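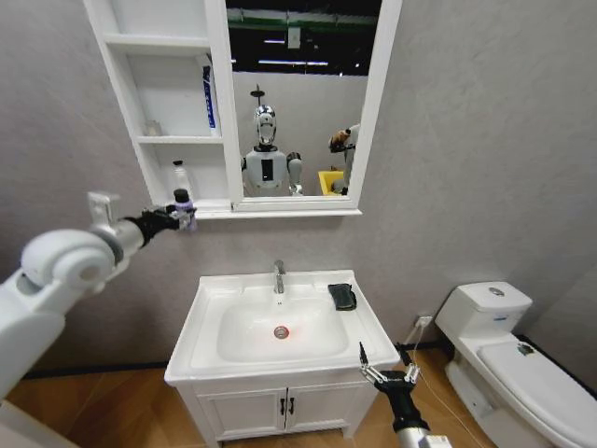
Irska, 21 Feb 2021

Bathroom task, cabinet shelving. Small bottle with purple label in left gripper, just under the open shelves; right hand open by the front corner of the vanity. Carton top, clear cup middle, white bottle bottom.

Logged so far: 44 attempts at the stow, median 348 s. A person does it in four. Grasp is fine. Time goes into the approach under the shelf edge, where the planner keeps asking for more clearance.

Mirror still gives false depth returns. Masked by hand for now; E. Ríos wants it done in the Trastum config.

Not a usable chore yet. Wiping the basin next, force limit unchanged.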